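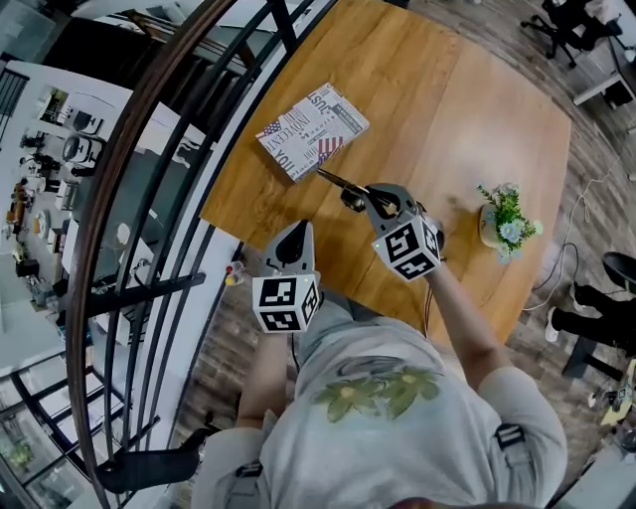

*Both grippers in use over the wooden table. Right one open, going for the little black thing with the metal end.*

## Clerkeo hand grippers – tips after a month of the hire kit

Quick notes, typed between jobs, will tidy later. 28 July 2018.

Hired the pair from Mindau. £370 for the month, £900 if you want to keep them. You hold one in each hand and do ordinary house jobs, pick up, put down, sort, wipe, and the recordings go off to teach a robot arm the same thing. Mindau pay back part of the hire if you send in 300 good takes. Got there, just.

### Table

- Wood is fine. Glass was hopeless, moved off it the first morning.
- Clear the middle, leave the edges lived-in. A box with print all over it, a potted plant, fine, they want a normal house.
- Plant goes well to one side though. Elbows.
- Wipe down with a barely damp cloth, then a dry one. No spray polish before a session, pens and anything light just skate about.
- Wobbly leg? Folded card under it. Beer mat is the right thickness for ours.

### The marker cubes

The white cubes with the black and white squares. Treat them like spectacles.

- Dry microfibre only. Washing up liquid left a film and I lost a whole afternoon of takes to it.
- Greasy thumbprint: corner of a cloth, drop of warm water, dry straight away.
- Don't put tape, stickers or your initials anywhere on a patterned face. I put a dot of nail varnish on the handle to tell left from right. Works.
- Check your sleeve isn't flopping over a cube. Short sleeves for everything now, even in January I'd think.

### Straps

Do them up standing, the way you'll work, leaning over a bit. Do them up bolt upright and they dig in the moment you bend. Plain T-shirt underneath, no hood, no collar. Tuck the loose ends in, I shut one in a drawer.

### Cables

Worst part of the kit. They dangle, and they find every cup handle in the house.

- Let them hang down your side of the table, never across the top.
- Velcro tie round the forearm, loose. Zimen do a roll in the garden aisle sold for tomatoes, same stuff as the office sort and cheaper.
- Anything else trailing on the floor, move it or tape it before you start. You are looking at the table, not at your feet.
- If one plug keeps working out, don't glue it (I was tempted). Small loop of slack and a tie near the plug sorted ours.

### Picking things up

Pens, small tools, anything long and thin: come in low and slow with the fingers already open. Opening them at the last second just pokes it along. Grab near the heavy end.

Coins – forget it. Slide to the table edge and take from there.

Boxes: lift by the short side. If it's soft cardboard, squeeze less than you think, the fingers leave dents. Empty boxes are harder than full ones.

Mugs by the rim for practise, handle once you've got the knack. Old mugs. Ones you hate.

Other hand: keep it hovering close, don't wave it off to one side. Half the jobs want it in a second anyway, and it's a slow swing back with the weight.

### Kitchen jobs, what worked

- Emptying the cutlery drawer into piles. Boring, very good takes.
- Folding tea towels. Better with the thick ones, thin ones creep.
- Spice jars back in order. Wipe the jars first, sticky lids and rubbery fingers don't let go of each other.
- Peeling anything: no. Nothing wet at all in fact. Leaflet says splash resistant, I wouldn't.

### Cleaning the fingers

Cotton bud and plain water, end of each day. Flour gets in the hinge, soft toothbrush for that. If they start to slip, chalk dust has usualy got on them, or talc. Wipe, dont sand.

### Worth the money?

Hire, yes. Buying, no, unless there's 2 of you at it every week. Grips well, light goes green when it's ready, batteries lasted a morning each. Cables let it down. The carry case is poor too, foam started crumbling by the second week, I've lined mine with an old bath towel cut to fit.

Also tried the Trương single-hand one for a day. Lighter, nicer trigger, but one hand is no use for towels or lids.

Mindau collect from the door. Box it up the night before, charger in the side pocket, they do charge for a missing one. Ask for the spare finger pads when you book, they're free but not on the form.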